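Workshop notebook, January, 10.40

Tidying the end bay again. Lertchai wants everything that has no bracket to be given a bracket or given away, and has started with the things I like.

Morning went on the shelf stock. The Gorham tins are back in size order, which will last until Damian needs one. Weighed the Moteo granules while they were out: 834 g in the open bag, 656 g in the other. The label on the second says 400, so either the label is wrong or the scales are, and I know which of them I'd rather not replace. Checked the scales with the brass weight. It's the label.

Then the big white container, which has been called "the Posa one" for so long that I had to ask what Posa was. Lertchai thinks a supplier. Damian thinks a cat. Wiped it over with a damp cloth and a drop of washing-up liquid, no scouring pads, as the glossy front shows every mark and I'd like to be spared the conversation.

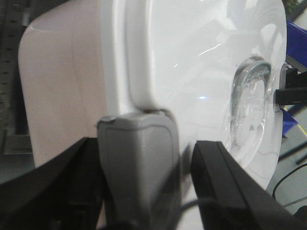 Pegboard, 14.15

White plastic, shiny on the front and matt down the side, with a clear oval set into it and a boxy grey part at the bottom edge. I say latch, Damian says foot. We have agreed to write "grey part" on the list and get on with our lives.

The grey bracket on the pegboard stays where it is for now. Lertchai measured the free stretch of board at 71 cm and then wrote it on his hand, so it is recorded here in case he washes.

Still to do: relabel the Moteo bag. Ask Bachmann if they want their trays back. Find the other box of pegboard hooks, last seen by Damian, who describes it as "box-shaped".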